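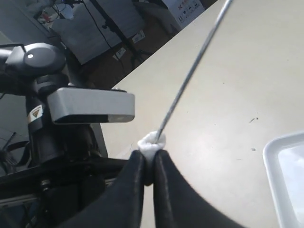
Student build club, notebook 3, January, started writing at 4:40 pm

Skewer task again today, and I want to get this down while it's fresh, because last time I left it until the next morning and Ryan and I could not agree on what we had changed. Present: me (Dorothy), Ryan, Elsie, and Horațiu for the first hour before he had to run for his bus.

For anyone picking this notebook up cold, the task for the Hisemport meet is a skewer with soft white pieces on it, which the arm has to hold, turn and set down in the tray. The rules leave the spacing up to the teams, and we have gone back and forth on it more than I'd like to admit. Elsie wants the pieces well apart so the fingers have bare metal to close on. Ryan would like them bunched up toward the point. I can see it both ways, and I've told them both so, which I know is no help at all!

We began with the grip settings. Horațiu had the close force at 100 in the config and felt sure it was too much for anything soft, so he brought it down to 59 and we left it there for the afternoon. His note in the margin says "squeeze the metal, spare the fluff," and I'm copying it here since his handwriting is what it is.
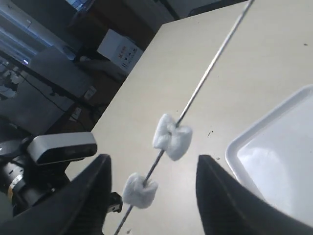 The other thing we talked over was the approach angle. If the wrist comes in too flat, the fingers reach a soft piece before they ever get to the rod, and then the rod wants to swing. Ryan drew it three different ways on the whiteboard (I have copied the second one onto the next page, the one with the arrows) and I think his steeper approach is worth a proper try. Elsie is going to write it up as a separate waypoint so we can switch back without undoing everything else.

Marjorie Entwistle stopped in with the entry form and asked very kindly whether we had a team name yet. We do not. Elsie offered Flukora, and I'm starting to like it.
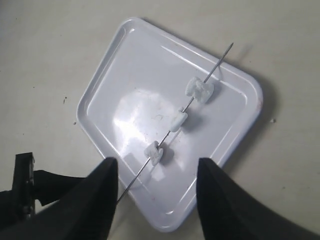
Logging: the wrist recordings are up to file 705 now, and the shared drive is getting full. Please, please put the setting in the file name, even if you are in a hurry – I spent a good while this afternoon opening things called "test new" and "test new new."

For next time:
Ryan – steeper approach, saved under its own name
Elsie – spacing sketch for the form, with measurements
Me – wipe down the tray, ask Marjorie about the deadline
Horațiu – check that 59 really got saved, and bring back the small hex key

Packed up at 6:15. Lab key is with Elsie.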